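Blame, Faith and Loyalty in Online Comment Sections
Final project report, Media and Public Opinion
Izzati Menon and Leandro Carretero

Background

Our project looked at how readers of local news sites write about religion and loyalty when the story itself is about something else. We picked this topic after a zoning story in the Dramham paper, on a request to enlarge the parking lot of a mosque, drew more comments than the election coverage that same month. Very few of those comments mentioned parking.

We wanted to know two things. First, how often does a commenter name a religious group as the cause of a political problem? Second, do other readers push back, and does the pushback change where the thread goes?

Material

We collected 2,146 comments from 22 articles on two news sites, the Dramham paper and the Wullunitz regional site. All of the articles dealt with town or state politics. We left out opinion columns because those are written to draw a reaction and would have pushed the numbers up.

Comments were copied by hand into a spreadsheet in December. User names were removed before coding. Our adviser, Oi-ling Poon, asked us to also remove direct quotes from this report, as a quote can be searched and traced back to the person who wrote it. We have paraphrased instead.

Coding

Each comment was read by both of us and given one main code. The five codes were: on topic, attack on a politician, claim about a religious group, reply to another reader, and other. When we disagreed, Slamet Pillai read the comment and made the final call. Most disagreements were between the second and third codes. A comment that calls a senator a secret follower of some faith is an attack on a politician, but it is also a claim about the faith. We decided to code these as claims about a religious group if the faith was used as an insult.

We first tried a free word-counting program, but it could not tell a hostile comment from a friendly one that used the same words, so we dropped it.

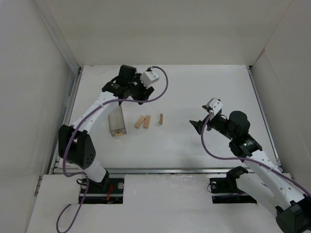

Findings

Claims about a religious group showed up under every article that mentioned immigration and under most that mentioned schools. They were rare under stories on roads and taxes. The parking lot story had the most by a wide margin.

The word "traitor" and close relatives of it appeared on both the left and the right. On the right it was more often tied to religion. On the left it was more often tied to money from donors.

Pushback was common but short. A typical thread had one reader object, one or two replies to that reader, and then a return to the original claim. The threads that did change direction were the ones where someone brought up a local detail, such as a neighbor who attended the mosque or the date of the next town meeting. General statements about tolerance got few replies of any kind.

Problems

Both sites delete comments, and we have no way of knowing what was taken down before we copied the page. The Wullunitz site also hides comments with a lot of downvotes, and we missed these on the first 2 articles and had to go back.

Darmawan Tuhumury, who read our draft, pointed out that a few people write a large share of the comments. We had already removed the user names by then, so we could not check. Anyone repeating this project should give each user a number before deleting the name.

The coding sheet and the spreadsheet are stored in the department's shared folder.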